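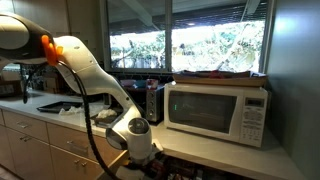
Skemstead, July

5. The Open Day at Castellanos House

5.1 Why we opened the kitchen

Up to this point in the paper we have talked about the Moretari kitchen as if only the project team ever set foot in it, and for most of the year that was true. The numbers in Section 4 come from quiet mornings with the door shut, when whoever was running the trials knew where every spoon was and had a fair idea of what the arm would do next. We wanted to learn how the same work looks to people who do not spend their days with it, and so for one day in July we asked our neighbors, their families and a good many people from the town to come in and see.

About 400 people came, which was far more than the hallway of Castellanos House was ever meant to hold, and we are still grateful for how patiently they waited. They were let into the kitchen in small groups and stood along the wall side of the room while one of us ran the task and another talked. We had planned for ten minutes a group. It was never ten minutes. People had questions, and we found that we did not want to hurry them along, so by the middle of the afternoon the schedule taped to the door had lost all meaning.

The policy on show was Jorkari, trained on the 3140 demonstrations described in Section 3, with no changes made for the visit. We thought hard about this. It would have been easy enough to pick a cleaner task, or a tidier drawer, and have everything go smoothly in front of guests, but a home kitchen is a crowded sort of place and we had spent so much of this paper saying so that it seemed only fair to leave it crowded.

5.2 What the visitors were shown

Each group saw the drawer task from Section 4.2 and, if there was time, one task on the countertop. Before the arm moved at all, we asked the group to guess what would be hard for it. Nearly every group pointed first at the appliances, on the grounds that they were large and easy to bump into. That is a sensible worry, and the planner does keep a margin around them, but in our trials they cause little trouble. They stay where they are put. Soft things are another matter – a plastic bag or a paper towel changes shape as soon as anything brushes it – and these were hardly ever mentioned.
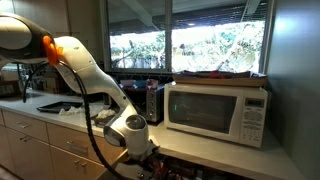

Figure 6. The arm at the counter, with crumpled plastic near the base of the toaster oven.

We also asked the groups to tell us, in their own words, when they thought the robot was "thinking." We had expected them to pick out the pauses before a grasp, and some did. More often they picked the slow turns of the wrist, which to us are the least interesting part of the motion, being only the time it takes the last joint to reach the angle it was given some while ago. Several of the older visitors said the wrist was the part they watched because it was the part that seemed most like a person. We have no measure for this and do not want to make too much of it, but it has changed how we lay out our own talks, and we now explain the wrist first.

One thing we had not prepared for was how much people wanted to help. In 2 of the groups a visitor moved an object out of the way just before the run began, out of plain kindness, much as one would hold a door for someone carrying bags. We stopped, thanked them, and set the task up again. Those runs are left out of the counts below.
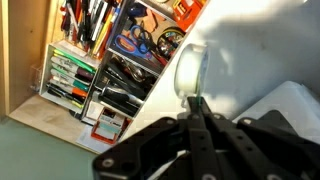 Small objects were the part of the day we enjoyed most, and also the part that taught us most about how to explain our own failures. In the talks we had been using the word "grasp" as though everyone knew what we meant by it, and it became clear that most visitors pictured a hand closing all the way around a thing. A pinch is a good deal less than that. With a roll of clear tape standing on edge between two narrow fingers, the contact is at the lower rim, and once people had looked at it closely they began asking just the right questions, about how hard the fingers press and how the policy would know if the roll began to turn. (It would not know directly, as we explain in Section 6.) Shiny and see-through items remain a weak point for the cameras we use, and we told the visitors so.

5.3 Runs during the visit

We kept the same log sheet for the open day as for our ordinary trials, and the same rule for what counts as a failure: any run that a team member had to stop, for whatever reason, was marked as stopped even when we believed the arm would have sorted itself out. Over the day we stopped 6 runs. Most of these were stopped for caution, with a child leaning forward or a bag set down too near, and we would do the same again. We do not fold the open day runs into the success rates in Table 2, as the conditions were too different from one group to the next, and the comparison would be kinder to us in some places and harsher in others.

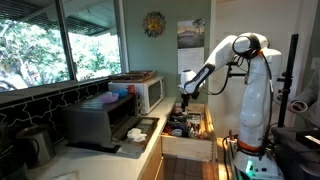 Figure 7. Drawer task. The gripper points down into a full utensil drawer.

The drawer drew the longest conversations of the day. Almost everyone has one like it at home, and almost everyone told us about theirs – what had gone missing in it, who in the family was to blame, and which handle always jams against the top so that the thing will not open. We wrote down as many of these stories as we could, because they are a fine source of test cases. The jammed handle in particular was not in our task set, and it has now been added to the list for the next round of collection. Visitors were also quick to say that they would not want the drawer put in perfect order. They would want to be able to ask for the peeler and be given the peeler, with the rest left as they had left it, and this is a different goal from the sorting task we had been preparing.

Were we to hold such a day again, we would bring in fewer people at a time, mark a clear line on the floor for them to stand behind, and leave a good half hour between groups for resetting the counter. We would also put out chairs. The comment cards, with names removed, are gathered in Appendix C, and the log sheets are available on request from the Moretari project office.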